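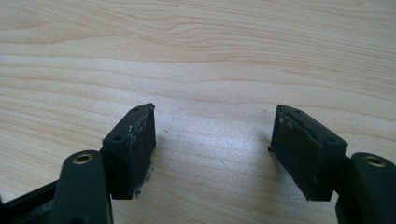 Robotics Project Group, Sirnbridge College. Revised manuscript received 2020-04-20

3. Apparatus and recording procedure

3.1 Hand-held grippers

The second-year project at Sirnbridge asks students to record manipulation tasks by hand, before any of the motions are replayed on the Ondora arm. Each student works with 2 hand-held grippers, one per hand. The fingers end in rectangular blocks set to face each other, and the gripping face of each block carries a black foam pad. The pads are a consumable part. White flecks and scuffing are visible along their edges, and we treat this as ordinary wear. A pad is replaced when its face no longer lies flat against the block — edge damage alone is not a reason to change it.

The opening between the fingers is recorded as a single value, scaled from closed to fully open. Students calibrate both grippers at the start of a session by opening them fully over a clear part of the table and then closing them with nothing in between. Calibration values are stored with the session and are not carried over to the next one.

3.2 Task set

Tasks were drawn from the Sarantis list used in the September course. This section is concerned with the mug task, in which a thin, flat item is handled at the rim of a mug. It was chosen for two reasons. The item offers the pads little thickness to close on, and a small error in wrist angle brings its lower end against the rim. One gripper does the work while the other stays open and low over the table (Figure 1).

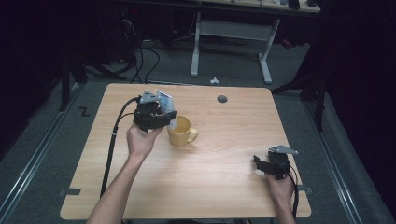 Figure 1. The mug task. The left gripper holds a white card-like item at the yellow mug; the right gripper is open.

3.3 Data and exclusions

The class recorded 331 attempts at the mug task, giving roughly 3,000 short segments after splitting at each change in finger opening. Attempts were excluded if the mug was knocked over or if either gripper lost tracking. Dropped items were kept in the set and labelled as such. Labels were entered by the student who had made the recording and checked by a second student against the video. Where the two disagreed, the attempt was marked unresolved and left out of the training split.

The remaining segments were converted with the Drinden scripts, without smoothing. Section 4 compares replay on the arm with and without the wrist angle correction.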